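Nurker Zamine 100: mechanische Tastatur mit Kabel

Funk kann inzwischen jeder. Die Zamine 100 kann Kabel, und zwar zwei Meter davon, mit Gewebe ummantelt und an beiden Enden steckbar. Akkustand, Kopplungstaste und Ruhemodus entfallen ersatzlos. Wer morgens die Kaffeetasse über den Schreibtisch schiebt, muss eben kurz das Kabel anheben.

Das Layout ist deutsch, mit Nummernblock und einer Eingabetaste, die sich auch im Halbschlaf treffen lässt. Die Schalter stammen von Sutwood und sind in zwei Ausführungen lieferbar: »Linear« für Menschen mit Kollegen, »Klick« für Menschen mit eigener Tür. Gemischte Bestückung ist möglich, wird aber nur auf Anfrage und unter leichtem Seufzen ausgeführt. 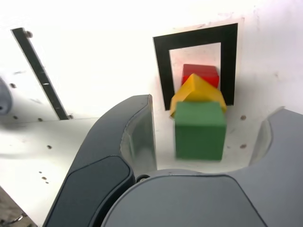 Im Kundenforum schrieb ein Käufer, der Klick-Schalter klinge wie das Büro seines Vaters von 1971, nur ohne den Zigarettenrauch, und er habe nach einer Woche auf Linear umgesteckt, dem Hausfrieden zuliebe. Das geht ohne Lötkolben, der Abzieher liegt bei.

Die Beleuchtung ist weiß und lässt sich ausschalten. Regenbogenwellen sind nicht vorgesehen. Makros werden in der Tastatur gespeichert und mit dem Programm Bedoya angelegt, das ohne Benutzerkonto startet und nach dem Schließen tatsächlich geschlossen bleibt.

Anschluss: USB-C, Adapter auf USB-A im Karton
Tastenkappen: PBT, Beschriftung zweifarbig gespritzt
Handballenauflage: separat erhältlich, leider auch separat zu bezahlen
Garantie: 2 Jahre
Preis: 118 Euro inkl. MwSt., zzgl. Versand

Die Ausführung »Klick« ist voraussichtlich ab September wieder lieferbar. Linear ist auf Lager.

Kontakt | Impressum | © Nurker Eingabegeräte | Nach oben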